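Fitted sheets: elastic all the way around, or just the corners?
Home and Household > Bedding and Linens

dunmoorpatio
Posted in August

I need to replace a fitted sheet and I have discovered that I have been shopping wrong my entire adult life. Apparently some of them have elastic only at the corners and some have it all the way around, and the package will do everything in its power to keep you from learning which. The one I'm looking at is the Jollholm percale, deep pocket. The listing says "secure fit." My current sheet also said secure fit and it comes off the top left corner every night around 3 a.m. like it has somewhere to be.

Mattress is a regular medium-firm, nothing fancy, with a thin pad on top. Is the all-around elastic worth paying extra for, or is this one of those things where I just need to make the bed better?

slowcooker_tim
All the way around. Next question.

MarzipanDeck
Disagree with the above. All-around elastic is great for the first year and then it turns into a shower cap. You end up with a sheet that wants to be round on a bed that wants to be a rectangle. Corner elastic with a properly deep pocket will hold fine if the sheet is cut big enough. The problem is that "deep" means whatever the company feels like that morning. Measure your mattress WITH the pad, then ignore the words and look for a number.

slowcooker_tim
I have had the same all-around sheets through two apartments and a divorce. They're still on the bed. More than I can say for some.

quietbasin
What size is it? I found this matters more than the elastic. Queens from different companies are only loosely related to each other.

dunmoorpatio
Queen. And I did measure, after reading MarzipanDeck's post, and my "standard" mattress plus the pad is thicker than the pocket on the sheet I own. So I have been trying to put a size 8 shoe on a size 10 foot for years and blaming the foot. The Jollholm listing gives no pocket depth. I wrote to them and got an automatic reply thanking me for my interest in sleep.

hobnail
I had the Jollholm for a while. Corners held. The middle didn't, though. It never slipped off, it just kind of wandered, so by morning there was always a ridge under my back. The fabric itself was nice once it had been washed enough times to stop sounding like a grocery bag. I'd give it a B minus.

I went to a Stinance after that and prefer it, although the colors are all named after weather and they all look like oatmeal.

MarzipanDeck
The wandering is a tension thing. If it's tight at the corners and slack in between, the slack has to go someplace, and it goes under you. Pull it from the sides before you tuck, and do the corners diagonally. Top left, bottom right, then the other two.

hobnail
I did it diagonally. I did it every way there is. Some sheets are just like that.

percolate3000
Reading this in the middle of changing the bed. I've been on a pale fitted sheet for a couple of years now and I'm still on the fence, so I'll add what I've got. Mine goes on without a fight and the corners stay put, but I have never once gotten it flat, and I've tried the diagonal business too. Blue cloth bunched up on top of it. 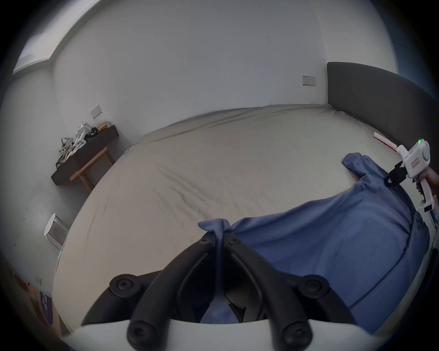
Fitted sheet on, everything else pending. Note the crease across the middle.

I don't iron sheets and I'm not going to start. My mother ironed pillowcases, and look where it got her — she had very smooth pillowcases.

slowcooker_tim
That's a perfectly good sheet job. You people have unreasonable standards.

quietbasin
A long crease like that could be a fold line, if it was folded that way in the closet. Mine come out of the closet with the exact shape of the shelf pressed into them. It goes away after a night or two of being slept on. If you care, put the sheet on straight from the dryer and skip the folding altogether, which also spares you from having to learn how to fold a fitted sheet.

MarzipanDeck
Folding a fitted sheet is not hard. You put one corner inside the other.

quietbasin
I've seen the videos. I've put one corner inside the other. I then had a ball with two corners missing.

percolate3000
I'm with quietbasin. I roll mine up like a burrito and put it where guests can't see.

dunmoorpatio
OK but can we get back to the elastic.

hobnail
There's a third option, which is straps. They're little clips with elastic between them that go under the mattress, corner to corner. I bought a set and they work very well. The drawback is that you have to lift the mattress every time you change the sheets, and then you understand why people change their sheets less often than they claim to.

MarzipanDeck
Straps are an admission that the sheet doesn't fit. Buy the sheet that fits.

hobnail
I bought the sheet that fits. It's called the sheet with straps on it.

tallgrasslinen
I worked at Chaturvedi Linens, the store on Jurunberg Avenue, for a little over 3 years, and fitted sheets were our most returned item by a mile. Almost always it was the pad or topper. People measure the mattress, forget the two things on top of it, and come back mad. The other big one was the dryer. High heat kills elastic, and it doesn't matter whether it's in the corners or all the way around, it will die just the same. Low heat, take it out while it's still a tiny bit damp at the seams, put it on the bed.

For the original question: with a pad that never comes off, I'd go all the way around. With a bare mattress I'd save the money.

MarzipanDeck
I can live with that, except the part about saving money, because the cheap corner-only ones use elastic about as wide as a shoelace.

tallgrasslinen
Then don't buy the cheap ones. I don't work there anymore, I have no feelings about it.

dunmoorpatio
I'm going with all-around, low heat, and measuring everything including the pad. Passing on the Jollholm unless they write back. Stinance lists the pocket depth right there on the page, so they get my money. I've picked a color called Overcast.

hobnail
It'll be oatmeal.

slowcooker_tim
Called it in the first reply, by the way.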